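Slides are in the Vellura shared folder. Notes only, don't read them out word for word.

# Where the cables end up

## Start

- Talk is on shared desks and the leads that collect on them. Fifteen minutes, questions after.
- I looked after desks for Namidex for two years. Most complaints were about sockets, then crumbs, then chairs.
- Ask for hands up: who has a charger at home and doesn't know what it charges?

## The count

- We did one full count, in March. 106 chargers and adapters across the two floors, about 3,000 pounds to replace the lot.
- Pause here. People usually want to argue with the figure. Let them, but only briefly.
- A fair share had no label. We put those in a crate by the kitchen and left it there until the end of the month. Very few were claimed.

## How a desk fills up

- Someone can't reach the wall, so they bring a power strip. The strip stays.
- The next person brings another one because the first is at the wrong end.
- Then small things move in beside the leads - pouches, toys, spare plugs. They are out of the way of the keyboard, so they get left.
- Wiping down stops at the edge of the cables. Crumbs stay on the bit that is awkward to reach.

NEXT SLIDE

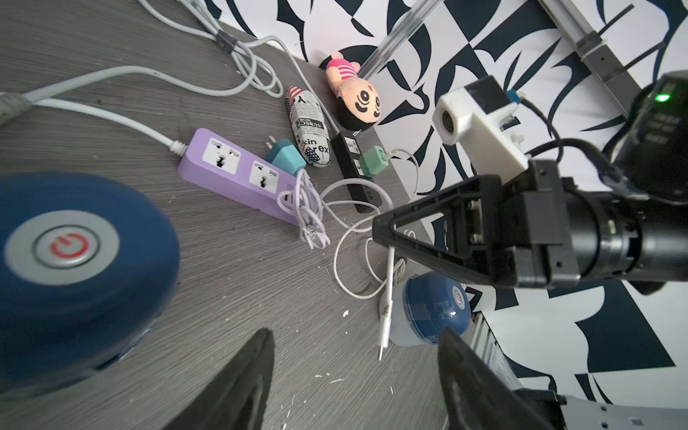
*Two power strips, one purple and one black, and what gathers beside them.*

- Give them a moment to look before talking.
- Point out the white charging cable, from the green charger round the end of the purple strip. Trace it with the pointer if the room is small.
- Mention the doll by the wall and the pouch with the newspaper print. Personal things are the hardest to clear, so ask first.
- Crumbs: lift the strips, wipe, put them back. Unplug at the wall before you start.

## What we changed

- One strip per desk, fixed under the back edge. We used the Prusix tray, but any tray of the right depth will do.
- Labels at both ends of every lead. Tape and a pen is fine.
- Spare leads go in the drawer in the Szénási room, coiled and tied.
- Skip the part on floor boxes if running late.

## Questions

- Likely one: can you plug one strip into another? Answer is no, go straight to the wall.
- Handout is by the door. Collect spares afterwards.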